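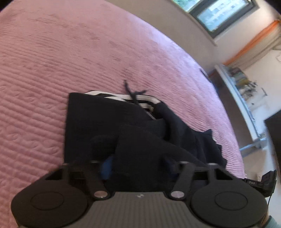 Minutes, spare room sort-out meeting, January 18, 2020

Present: me (Uyên Quách, taking notes again), Thiện Châu, Nhàn Lương and Phúc Kim. Thiện Tạ sent apologies and a long message about curtains, see item 5.

1. Last time's minutes

Agreed, apart from Nhàn, who wants it written down that she never offered to wash all the bedding on her own. She offered to wash the pillowcases. Sorry, Nhàn!

2. What's on the bed

We spent far too long on this one. The pink quilted bedspread is staying, everybody likes it and it's the only thing in there that makes the room look like somebody might sleep in it. There are a few faint darker spots towards the middle, and Phúc is going to have a go at them with whatever is under the sink (test a corner first, please).

Then the black heap. I said it was a bag, Thiện Châu said it was a jacket, and we left it that whoever owns it can tell us. There's a bit of bright blue tucked inside it and something with white and black stripes coming out of the top, plus a thin black cord with frayed ends trailing over the quilt. Nhàn thinks the cord should just go in the bin. I'd like to keep it until we know what it belongs to. Two votes each, so it stays for now.

Action: everyone to check whether the black thing is theirs and say so in the group chat. If no one claims it by our next meeting it goes in the charity bag.

3. Storage

Thiện Châu has been looking at the Hultell chest of drawers and is very taken with it. Phúc prefers the Trastix boxes that slide under the bed, which are cheaper and don't need putting together (he still hasn't forgiven us for the bookcase). I measured under the bed this morning and there's a 30 cm gap, so the boxes would go in fine. We'll get two and see how we get on before anyone mentions drawers again.

Action: Phúc to order the boxes.

4. Bedding

We own more sheets than we have beds, by a long way. Nhàn will go through the cupboard and pick out two sets for the spare room, and the thin ones can be cut up for dusters. I'm on pillowcases this time, to make peace.

5. Curtains

I read out Thiện Tạ's message. He'd like grey. Nhàn would like anything except grey, and Phúc asked if we could please have this talk when Thiện Tạ is in the room. Put off.

6. Anything else

Thiện Châu's cousins are coming to stay in May, so the room has to be usable by then, and there's still the lamp to mend. Thiện Châu has the lamp.

Next meeting at ours again, same time. Phúc is bringing the biscuits.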